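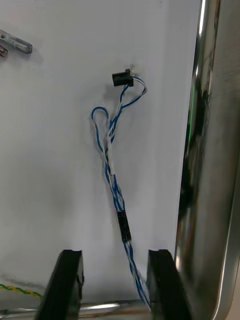
Week three is all about wire, and I know, I know, you signed up for the fun part with the lights. But I've been teaching this low-voltage workshop at Pullbridge long enough to tell you that almost every dead project I get handed has a perfectly good circuit and a sad little cable. So we're going to spend a session on cables. Look at the blue and white pair coming down from the black connector: a nice regular spiral for most of its length, a short black sleeve of heat-shrink lower down, and then a third of the way down a big blue loop bowing out to the left before it rejoins the pair. I want you to be able to make the lower part on purpose and to know what to do about the loop.

Why we twist

Two wires that run side by side pick up noise from whatever is nearby (motors, dimmers, the ancient fridge in our break room). Twist them together and each wire takes its turn being the closer one, so the noise mostly lands on both equally and cancels out at the far end. That's the whole trick. It also keeps the pair from wandering off and snagging on things, which I care about nearly as much.

How tight? For our signal wires, I like a full turn every 8 mm or so. You can go tighter, but tight twisting eats length and makes the pair stiff. Cut both wires longer than you think. If you want a finished cable of 200 mm, please don't start with 200 mm of wire! Every August group does this and every August group runs out of blue.

Doing it by hand

Tape or clamp one end to the bench. Hold the other ends evenly, with the same pull on both. If one is slack, it will wrap around the straight one like a vine around a pole, and you'll get bumps and loops that no amount of smoothing will fix. Turn, let it relax, turn again. For long runs I use the slow setting on the drill, and I'll show you that after the break. Safety glasses on for the drill, please.

Heat-shrink

Slide the sleeve on BEFORE you attach the connector. Write that on your hand. I have forgotten it more times than I'd like to admit — once on a whole batch of sensor leads for the Callik greenhouse, 100 of them, all connectors on, all sleeves still in the bag.

Keep the hot air gun moving, and stop when the sleeve is snug. If it goes bubbly, you've cooked it.

At the connector

The wires have to separate here, fine, but keep that untwisted bit short. A little curl of slack is good because it takes the strain when somebody tugs. A big open loop is a hook for sleeves and fingers. When you find one, work it down the pair gently, a half turn at a time, or undo it and twist again.

For next time

Make two twisted pairs, one by hand and one with the drill, and bring both. Read the Aryee handout on crimping, only the first section. The Droneo kits are in the gray cabinet, and please put the crimpers back when you're done with them.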